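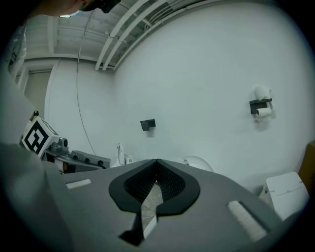 Review: Gravinis Hand-Held Gripper, tried at the Folside open day

Home > Reviews > Robots > Open Days

I went to the Folside open day on a Sunday in October, expecting a robot arm behind a rope, and a pen. They gave me a pair of grippers and pointed me at a restroom.

The Gravinis is a gripper you hold in your own hand. You squeeze, the jaws close, and the camera on top records what you did so that a robot can try it later. The afternoon's job was tidying: paper, lids, bits of tissue on the floor. I have been doing this work for decades without a camera and had no idea it was in demand.

The handle is good. My fingers found their place right away, and the squeeze is light enough that I forgot about it until the second half hour. The jaws are another story. They like anything with a flat side. Tissue they treat as a rumor. My slot was 30 minutes and I spent a fair part of it bent over one small wad, muttering.
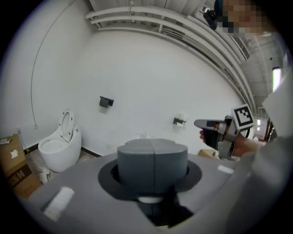 The size of the thing takes some getting used to, too. In a large kitchen I doubt I'd have noticed. In a small room with two grippers and a toilet, elbows become a planning matter, and I knocked my own knuckles on the wall twice.

Setup is quick if you let the staff do it. I tried it from the printed card and gave up at the step where the markers have to be in view before you start. The older Lenz model I used last year had a worse card and a better grip on soft things. The Vitex is lighter than either and feels it.

Would I buy one? I have no robot to teach. For a lab that does, it's a solid tool with comfortable handles and poor manners around paper. Ask for softer jaw tips.

Filed under: Grippers, Hands-On, Days Out
502 shares | 60 comments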